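Nov 28, 2025

# An afternoon at the Michailidis open house

I'd wanted to see the Michailidis workshop for years, so when they opened the doors I took the early train and was there 30 minutes too soon. Worth it! The Clellero hall is mostly benches and cable trays, and everybody working there was happy to stop and talk.

Lefteris Kalogeropoulos ran the teaching corner. He shows the arm a button press by remote control, over and over, coming in from a slightly different spot each time (high, low, a bit sideways), and every run gets saved. They had 1,549 saved when I visited. Then he let visitors try, and I got 12 turns. My first few were terrible – I kept steering left when I meant right – but by the end I was lining up on a green button like I'd done it all my life. What a great feeling!

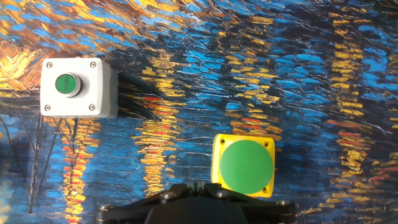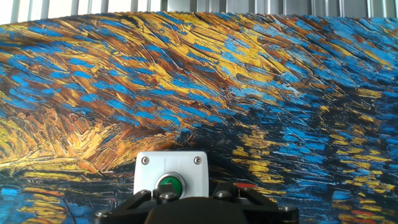

Green buttons against all that painted blue and gold. 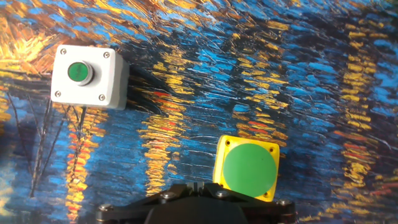 How long does it take a beginner to give a usable demonstration?

Most people need 35 minutes of practice, according to Lefteris. Slow, steady moves matter more than speed, and a run with a long pause in it usually gets thrown out.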